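About Cakico

Cakico tests whether machines are ready for household and shop-floor chores. Founded in Girnisville by Miroslava Yurchenko, the company employs 18 people and reports its findings to manufacturers and care providers.
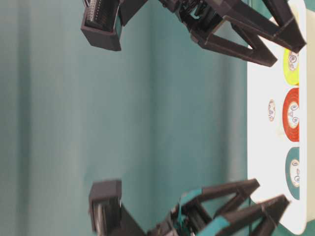
1 min read

Our current program, Sirko, sets two-gripper systems to work on small items such as colored rolls. Of the 49 chores on our list, 21 meet our standard for unsupervised use. Folding laundry does not – nor does clearing a table. Results are published each August.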